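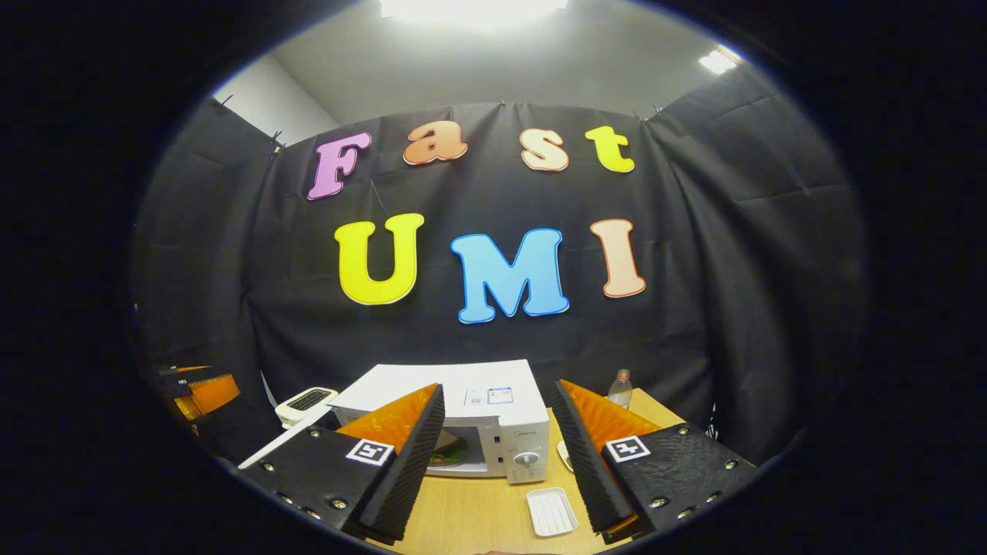
The white microwave, single dial, toaster next to it.

Does a dial microwave really heat a sandwich evenly? Mine is rated 2,000 on the sticker and I don't believe it.
Soledad Ledesma

Flevside
2,000 is probably what it draws, not what reaches the food. Ours was the same.
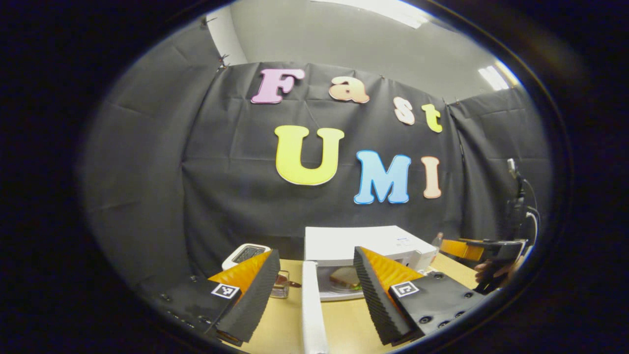 Timing on a dial is guesswork under a minute, whatever the manual claims. I'd go by weight – 140 grams of bread and filling got 31 seconds here and the middle was still cold. With a kitchen scale standing right beside the oven like that, weigh it first, plate off. Then turn it over and give it 22 more.

Muli
Just use the toaster.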